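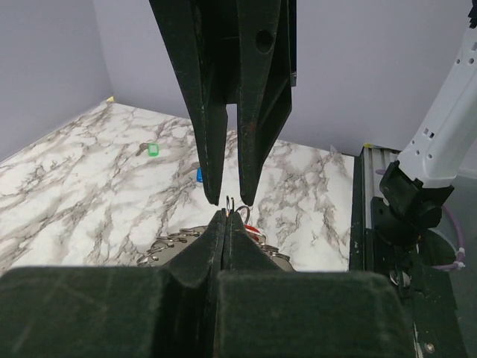

About Pivolthorpe

Pivolthorpe builds two-arm benchtop manipulation cells and runs them as a service for customers who need small, awkward parts picked, held and passed from one arm to the other. The company was started in Faltport by Aigars Vanags, who had spent years fitting vacuum cups to packaging lines and wanted to work on the parts that vacuum cups cannot hold.

What we supply

The standard product is the Robles cell: two arms, two-finger grippers with tapered tips, a camera at the wrist, and the control software. Fingers are replaceable and we treat them as a wear item. Customers can buy the cell outright or send us their parts and pay by the task. A task trial includes 100 recorded runs, a written failure list and the raw video.

How we test

Most of our test work is done with thin metal parts. Rings, clips and coiled wire are reflective, they hook onto each other, and they offer a fingertip very little surface to close on. A gripper that handles a molded block without trouble can fail on a single key ring. Our current parts library has 218 entries, and new fingers are run against the first 30 before anything leaves the shop.

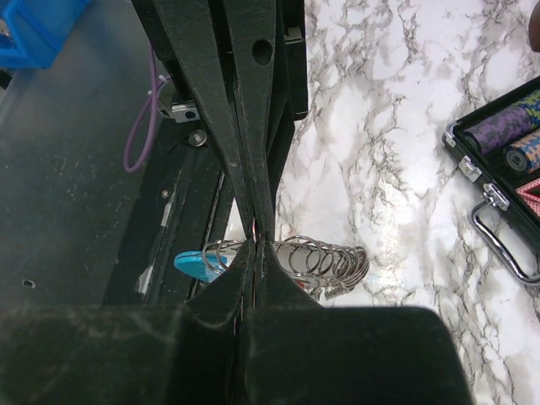
Split rings held between the fingertips, with the tab to the left of the grip.

We use ordinary tabletops and leave other objects on them. Glare and patterned surfaces stay in the test set – customers' benches have both. Runs are scored by a person from the video, and the score sheet goes to the customer unedited.

What we do not do

We do not supply cells for food contact, and we do not quote cycle times before a trial. Payloads over 2000 grams are outside the rating of the Robles arm. For those we refer inquiries to an integrator.

Where we are

Design, assembly and trials are in Faltport. Spare fingers, cables and wrist cameras ship from our store in Ostau. Trial slots are assigned every Monday, in the order parts arrive. Please label each bag with your company name and the orientation you need at release.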